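About > Company > Parcel Handling

About Caldeira

Caldeira is a parcel preparation and returns company based in Plamville. We receive, weigh, label, sort and forward small parcels for online sellers that do not have a shipping department of their own. Most of what passes through the building is soft goods in plastic mailer bags: clothing, bedding, fabric accessories and similar items that can be folded flat. Cartons are accepted but make up the smaller part of the work.

The company was founded by Anderson Meireles and Kátia Meireles in a rented unit in Plidton. It moved to the present site in Plamville when the Plidton unit no longer had room for a conveyor. The Plidton address is still used as a drop-off point and has a counter, a storage cage and one loading door.

What we do

A seller's goods arrive in one of two ways. Bulk stock comes in on pallets and is picked and bagged against orders. Ready-packed mailers arrive in sacks or totes and need only weighing, a label check and sorting by carrier. Both streams end at the same weighing tables.

Each parcel is weighed individually. Batch weights are not used for billing, even where the contents are identical, as bag size and tape add a variable amount. The recorded weight is stored with the order number and is available to the seller on the same working day. Parcels over 2000 grams are moved to a separate table with a larger platform scale and are charged at the carrier's next rate.

Returns follow the same path in reverse. The bag is weighed before it is opened, the contents are compared with the order, and the item is either put back into stock or held for the seller's decision. Held items are kept on numbered shelves for 11 working days. After that the seller is contacted a second time.

The weighing tables

The tables were specified by Hüsnü Akgül, who is responsible for equipment and layout. Unsorted mailers are placed on the left, the scale is in the center, and the belt runs off to the right. A tote is kept between the pile and the scale. This order is the same at every table, so that a person moved from one to another does not have to relearn the position of anything.
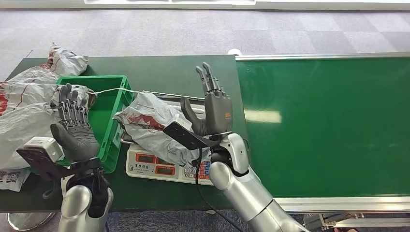

Weighing table with mailer bags, green crate, digital scale and conveyor belt, Plamville.

Soft mailers are harder to weigh correctly than cartons. A bag that is wider than the platform can touch the table on one side and give a low reading. The standing instruction is to fold loose corners under, center the bulk of the contents and wait for the display to settle before recording. Scales are zeroed at the start of each shift and checked with a reference weight at midday. A scale that fails the check is taken out of use and the parcels weighed on it since the last good check are weighed again.

Labels are read after weighing. A creased or partly covered label is reprinted at the table and the old one is removed completely – two readable codes on one bag will sooner or later send it to the wrong place. Loose labels found on a table are matched to an order or destroyed. They are never put back on the roll.

Site and capacity

The Plamville building has 898 square meters of floor space, divided into receiving, picking, weighing and dispatch. Receiving and dispatch have separate doors. The highest number of parcels dispatched in a single day is 2181, reached in February during a clearance sale run by the bedding supplier Nirnness.

Damaged bags are rebagged, with the original kept until the parcel has been delivered. Clean plastic film and surplus mailers are baled on site and collected by a recycler.

People

Anderson Meireles – managing director, carrier contracts
Kátia Meireles – accounts and seller onboarding
Hüsnü Akgül – equipment, layout and scale checks
Jeferson Cordeiro – shift lead, weighing and dispatch
Elaine Leite – returns and claims

New sellers are asked to send a sample of their usual packaging before the first delivery. Jeferson Cordeiro's team uses the sample to set the bag type, the label position and the allowed weight range for the account. Questions concerning an existing return should go to Elaine Leite and should include the order number and the carrier reference.

The drop-off counter in Plidton is open on weekdays and on Saturday mornings. It will be closed on Sat 17 March for electrical work. Deliveries to Plamville are not affected.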